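Plumine opens new online shop and support pages for Mendik

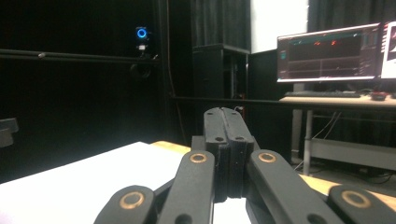
Black gripper fingers with bronze-coloured bushings in the linkage arms.

The web studio Plumine has finished a new website for Mendik, the parts supplier from Brøndum. The site went online in December and replaces three older ones: the company pages, the shop and a separate archive of manuals. All of them now share one address, one search field and one login.

The work took five months. At the start it was planned as a smaller job. Mendik had asked only for a new shop, and the manuals should stay where they were. During the first talks it became clear that most visitors came for the manuals and did not find the way from there to the shop. The plan was then changed, and the archive was moved as well.

"We had customers who telephoned us with a part number that they had read in our own manual," says Areeba Bukhari, who is responsible for the website at Mendik. "They did not know that we sell the part online. So we could not be angry with them, the link was simply missing."

On the new pages every manual is connected with the parts that are named in it. A visitor can open a drawing, choose a part number and see the price and the delivery time on the same page. Going in the other direction is also possible – each part in the shop shows the manuals where it appears. Plumine checked 205 manuals for this purpose. Of these, 105 existed only as scanned paper and had to be made searchable before they could be moved.

The design is quieter than before. The large moving banner on the front page is gone, and the search field has taken its place. Text is set in a bigger size, and the menu has five entries. On a telephone the tables with measurements can be turned into a simple list, a wish which came from service technicians who often look up a size while they stand beside a machine.

Kamran Ghumman, project leader at Plumine, says that the tables needed more time than any other part of the project. "A table with twelve columns looks fine on a desk screen. On a small screen it is a problem, and we tried several solutions before the technicians were content. The first one I liked very much, but they did not."

For editing the content, Mendik now uses Ploltuton, a publishing system which Plumine has built and looks after itself. Staff in the sales office can change prices, texts and opening hours without help from the studio. Two short training days were held in Brøndum before the start, and a third one is planned for colleagues who have joined since then.

Old web addresses still work and lead to the matching new page. Customers with an account in the old shop can keep their user name but must choose a new password the first time they log in. Saved shopping lists have been moved. Orders from the old shop can be seen under "My account", although invoices from before the change must still be requested by e-mail.

A few things are not ready yet. The site is available in English and Danish, and a German version is in preparation. The form for returning parts is still a document to print and sign – an online form will follow when the stock system has been updated. Visitors who miss a manual or find a wrong part number can report it with the link at the bottom of each page.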